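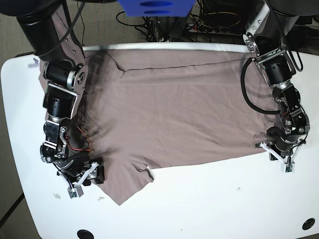

Two robot arms work on a T-shirt at the Plenaton open day. Photo by the author.

Plenaton opened its workshop to the public in August 2025, and I went mainly to see the laundry robot. The company had sent out 1,000 invitations. By the time I got in, people were standing three deep at the folding table and a man behind me was complaining about the parking.

I think more companies should do this, and I think most of them would do it badly.

The robot is called Hornex. It has two arms, and it works on one shirt at a time. There were no covers over the motors and no music. The wiring was in plain sight, with a power strip and a heap of black cable on the carpet behind the table. A member of staff told us the arms had been through 885 practice shirts since February. Then the machine started, and we watched it for a long time.

It was slow. My own best time for a T-shirt is a few seconds, and I don't fold well. One run I watched took 80 seconds. In another, the fabric slipped and the arms went back for it twice before a staff member stepped in and laid the shirt out again. A few visitors laughed. The staff let the failed run stand and went on to the next shirt.

That was the most useful part of the day. I have been to other demonstrations, including one that Civberg put on in a hotel ballroom, where everything was over in four minutes and the doors to the back stayed shut. I left knowing the name of the product and the price of the coffee. I could not have told you what the machine did when something went wrong, and a person deciding whether to buy one needs to know that first.

Cloth is hard for a machine. A box keeps its shape when you pick it up, and a shirt does not. Anyone who has read a headline about robots taking over housework should stand at a table like this one for half an hour. They would come away less frightened and probably less excited too. I did – on both counts.

There is a case against open days. They cost staff time, and a clip of a failed fold can travel further than a good one. Hứa, a smaller firm in the same building, kept its door closed for that reason. I understand the worry. But these firms want to put machines in our homes, and some of them take public grants to do it. Letting people watch an ordinary afternoon's work is a fair thing to ask in return.

Plenaton says it will hold another open day in February. I plan to go, and I hope the shirts are harder.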